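Oct 18, 2020

**To:** the program office, Daza Fund
**From:** Fermín Ocampo, integration lead, Purnmont
**Re:** Progress on the Sostside acquisition and the conditions attached to your bridge grant

Hello everyone,

Thank you for your patience with this one. I know you were hoping to hear from me a little earlier, and I held the report back because we were waiting on a letter from the competition regulator that I very much wanted to be able to tell you about. It has now come, and the news is mostly good, so let me start there and work my way through the rest.

## Where the review stands

The regulator has accepted our filing as complete, and the formal clock is running. We offered two commitments along with the filing. The first is that Sostside's sleep and activity data will be kept in a separate store, under separate keys, and will not be used to sell or target anything. The second is that outside developers who build on the Sostside interface today will go on having access on the same terms after the deal closes. The case team has come back with 30 written questions, nearly all of them on the first commitment (they want to know who holds the keys, who can ask for them, and what happens to the arrangement if Purnmont itself is ever sold). Our lawyers think these are fair questions and so do I. We have drafted answers to most of them and the remainder need input from the Sostside engineers, who have been very generous with their time considering that they don't work for us yet.

I should be plain that we still can't promise you a closing date. If the case team is satisfied, we could be finished in January. If they want to test our commitments with the market, which means sending them around to rivals and customers for comment, it will run later than that, and I would rather you planned for the slower version.

## Data separation

Your grant pays for the work of keeping the two sets of data apart, and I'm happy to say it is further along than anything else in this report. The design is finished and has been through its first outside review. The reviewers found three weak points, two of them small and already fixed. The third is bigger – support staff could, in some cases, see a customer's account history from both companies on a single screen – and fixing it means changing the support tool itself. We have asked Trorker, who supply that tool, for a version that keeps the two histories apart. They have agreed to build it and we are going back and forth over the schedule in what I would call a friendly but persistent way.

## Developer access

We held two open calls with outside developers, and I came away from both of them with a much better feel for what worries people. They were less bothered about price than I had expected. What they want is notice. Several had been through a buyout before, with another company, and had an interface switched off under them with hardly a word. We have therefore added a notice period to the draft terms, and the new wording is with your office for comment. Please do mark it up freely; the last set of comments you sent improved the text a good deal.

## Hardware and packaging

There is less to tell you under this heading. The wristband stays as it is until the review is over, and we have made no changes to the supplier list. The box will need new printed text once the deal closes, as the privacy statement inside the lid names the company responsible for the data, so the packaging group has been looking at plain card options ahead of time. Nothing has been ordered and no grant money has gone into it.

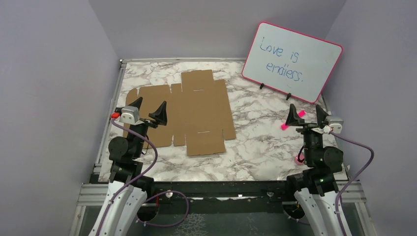
*Plain corrugated box blank, unfolded on the worktop.*

## Spending

We are within budget for the period. Legal costs are higher than planned, because of the written questions, and travel is far lower, as you might guess from the year we're all having. I'd like your permission to move the unspent travel money over to the support tool work, and I have put the request on the usual form.

## What comes next

- Send the full set of answers to the case team.
- Agree on a delivery schedule with Trorker.
- Finish the developer terms once your comments are in.
- Book the second outside review of the data store.

I'm glad to set up a call if any of this would be easier to talk through, and mornings are best for the Sostside people if you'd like them to join. Thank you again for sticking with us through what has been a slow stretch.

With warm regards,
Fermín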